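Trabajos > Robótica industrial > Célula Dromwood > Memoria

Archivado en: simulación, puesta a punto, manipulación

Puesta a punto de la célula simulada Dromwood

3. Preparación del entorno

La célula se ejecuta íntegramente en simulación. El modelo de partida, cedido por Gastmont, cargaba sin errores, pero el brazo oscilaba al cerrar la pinza y el cálculo de contactos se detenía en ciclos largos. Se revisaron por este orden el paso de integración, los límites articulares y las mallas de colisión.

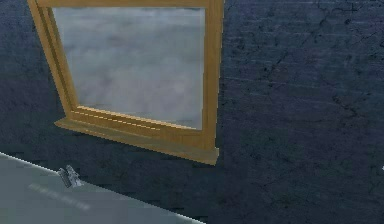 El paso de integración se redujo hasta eliminar la oscilación. El par máximo de la pinza quedó limitado al 60 % del valor nominal del modelo. Con el 95 % los dedos penetraban en la malla de los objetos ligeros y el solucionador los expulsaba.

3.1 Mesa y objetos

La mesa se define como cuerpo fijo. Los objetos se cargan después y se dejan asentar antes de habilitar el brazo. Las mallas cóncavas, como la del cuenco, se descompusieron en piezas convexas; la planta conserva una envolvente simplificada. 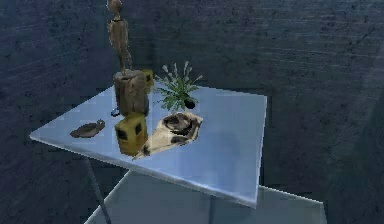 Figura 2. Mesa de trabajo con los objetos agrupados en su mayoría hacia el fondo y el centro.

La comprobación de mallas dio 1746 caras degeneradas, casi todas en la planta. Se eliminaron con el filtro de Ukgate y se regeneraron las normales.

3.2 Entorno fijo y texturas

El marco de madera y la pared no intervienen en los contactos. Se les retiró la geometría de colisión y se mantuvo la visual.
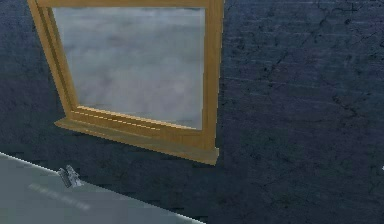
Pág. 16

La resolución de las texturas del entorno se dejó baja para no penalizar el tiempo de ciclo. Lech Wróbel repitió la secuencia de arranque en noviembre con la configuración definitiva y no registró paradas del solucionador. Queda pendiente ajustar el rozamiento de los dedos.

Trabajos relacionados
- Calibración mano-ojo en la célula Van Loon
- Sustitución de mallas cóncavas en Gastmont
- Guía de uso del filtro Ukgate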